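4.2 Household tasks on the shared bench

The Litgate build was assembled in a shared workshop from printed and bought parts. Its two arms are fixed to a single mounting rail at the front edge of a wooden table, and each wrist carries a small camera facing the fingers. Nullstead, the control software written for the project, records both wrist views together with a view taken from above the rail. Work on the build began in May, and the rail has not been moved or realigned in that time.

The tasks were chosen from ordinary kitchen work. Objects were placed by hand before each run, with no fixture to hold them, and the operator did not touch the table again until the run was stopped. Plates and a round tray were used in the handling tasks, and a sponge was used to study the grip on a soft object.

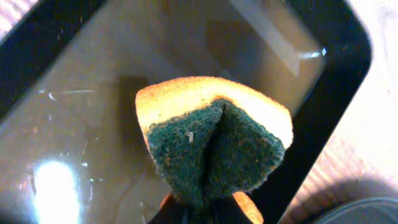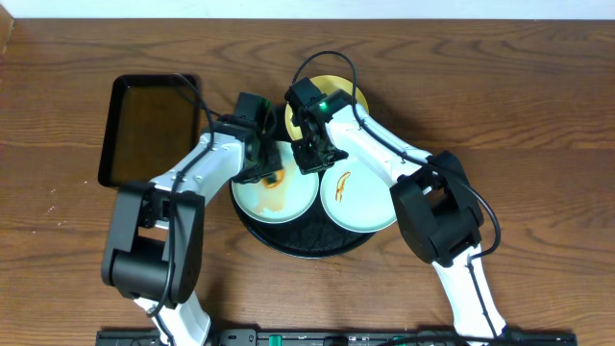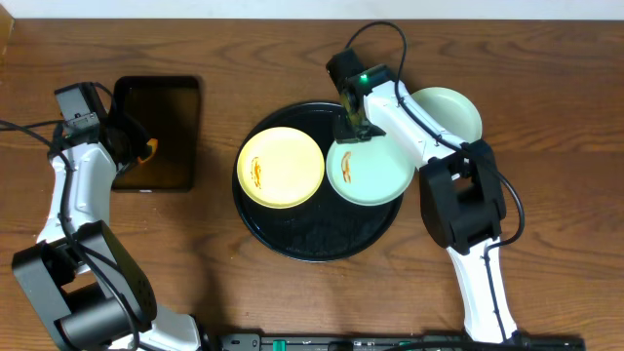 Figure 7. Grasping and plate handling on the Litgate build. First panel: wrist view of a folded sponge held in the gripper. Second panel: both grippers over three plates on the round tray. Third panel: two plates on the tray and a third on the table.

The sponge presents a problem that the plates do not. When the fingers close, the foam and the scouring pad fold together, as in the first panel of Figure 7, and the outline seen by the wrist camera no longer matches the one stored at the start of the run. Nullstead therefore uses finger position alone to judge a soft grasp once the fingers have begun to close.

Plates require the two arms to share a small space. In the second panel the grippers are close to one another above the tray, and a fixed limit on elbow travel was found to be too strict for such positions. The limit was replaced by a check on the distance between the wrists, computed at every control step. Cable length was set with the same positions in mind, and the slack in each loop is discussed in Section 5.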